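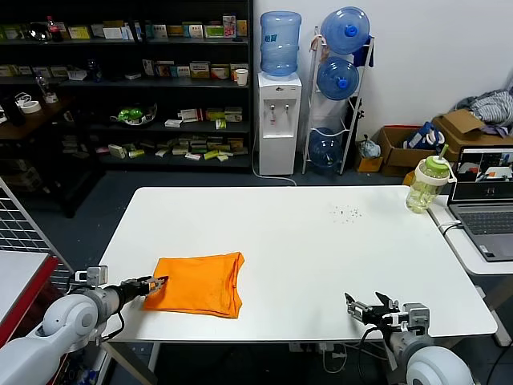 Left gripper on the corner of the folded orange cloth, right gripper open over the near edge.

Good habits for cloth folding with two arms

Folding is my favourite job to teach on the Skenov bench, and a few simple rules make it so much more fun (and a lot safer!). Work through them in order.

1. Agree who has the stop button. One person, named out loud, before the arms get power. They don't type or tidy while they have it.

2. Walk the cables. Lift each arm slowly through its full reach and watch the loops under the wrists. If one pulls tight, re-route it.

3. Drinks and crumbs stay off the folding table. Wipe it down before every block of 50 folds.

4. Start at 10 per cent speed. Run 2 folds like that, then step up. Thu Khúc does this even on a program she wrote herself, and I love her for it.

5. Grip the edge, let go, grip again. You want the fingertips flat on the fabric without pressing into the table.

6. Hands out until both arms are parked. If the cloth slips, stop first and straighten it afterwards.

7. Write up every stop in the log, even the silly ones – those are the best reading we've got!

Next page: choosing a cloth to start with.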